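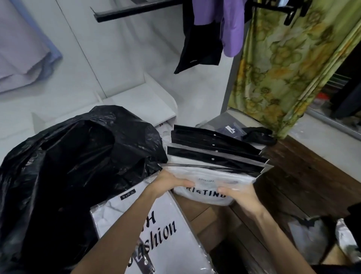

How long does it take to learn a language well enough to live in it?

For me it took nine years, and I am still not sure that "well enough" has arrived. I can explain a pain to a doctor and I can argue with the electric company. But when three people laugh at the same time at the table, I am often the fourth one, laughing a little after.

I came to Evard with two suitcases and a small dictionary which was printed before I was born. It had a word for the person who lights street lamps, but it did not have a word for parking ticket. My first year I worked in the back of a bakery, where I needed maybe 50 words, and most of them were kinds of flour. I was proud that I understood everything. Then one evening I went to a parents' meeting at the school and I understood the word "Thursday's" on a poster and almost nothing else.

After this I started with the notebooks. I know there are programs for the phone, and I used one of them, Fasico, for a whole winter. It was nice to me. It gave me a little bell sound when I was correct. But the sentences were about horses who drink milk, and I have no horse. In the notebook I wrote only what I heard with my own ears: in the bus, in the line at the post office, through the wall from my neighbors. On the left page the sentence, on the right page what I thought it meant. Some months later I would come back with a red pen and correct the right page.

Last October I sat down and counted the sentences. There are 1,248 of them, in 28 notebooks. Many are boring. "I'm good, thanks" is there from my first month, with the note: this person says he is a good man, why? I needed a long time to understand that he only did not want more coffee.

The small words were the hardest. In my language we do not have "the," and I have put it in wrong places for years, like a guest who does not know which chair is free. A teacher at the Cenen evening school told us to read aloud every day for ten minutes, without stopping to look up anything. I did it in the kitchen at six in the morning, before the others were awake. I read the back of the cereal box, letters from the bank, a whole detective novel where I never found out who was the killer. The words "inherit" and "inhabit" looked the same to me, so for me the nephew lived in the house from page one.

What helped the most was being wrong in front of people who had time. There is a conversation table in the Ogundipe library, upstairs next to the radiators, and I went there for 2 winters. We were from many countries and our mistakes were all different. Those who spoke Spanish forgot one kind of word, I forgot another, and between us we could make almost one correct sentence.

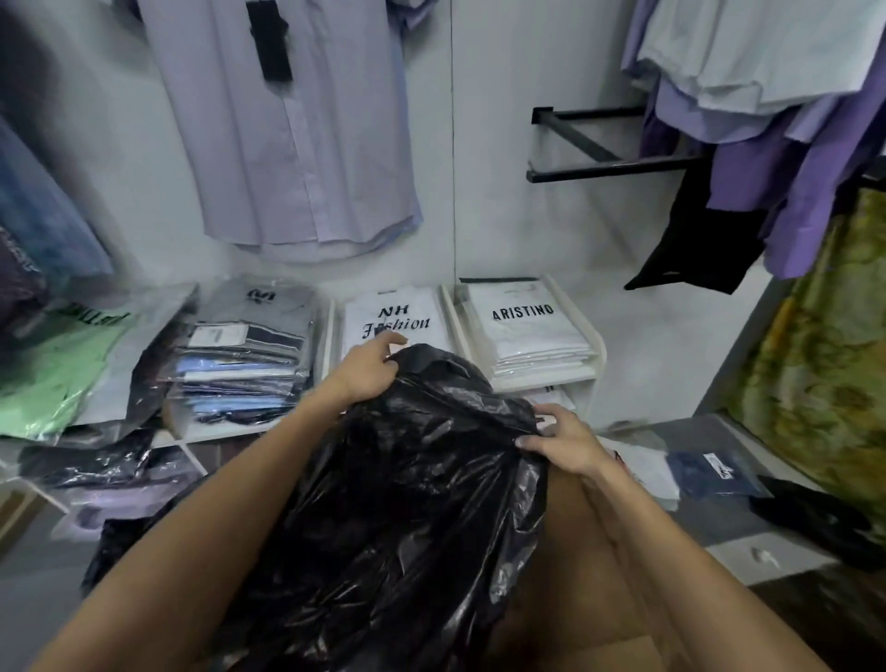

A reader wrote to me under my last post that she disagrees with the reading aloud, that for her it only made the bad pronunciation stronger, and that she learned much more from copying the evening news with a recording and listening to herself after. I believe her. I tried the recording once and I turned it off after one minute, my voice sounded like my uncle's. But maybe she is braver than me, and her way costs nothing to try.

I think also it depends on what you want first. I wanted to be understood, and accent was for later. If you have to talk on the phone all day, maybe you cannot wait for later.

Now I am in notebook number 29, which I bought with squares by mistake and not with lines. The newest sentence is from the woman in front of me at the pharmacy: "I could've sworn I paid that." The right page is still empty. I understand it, I only want to be sure why she was swearing.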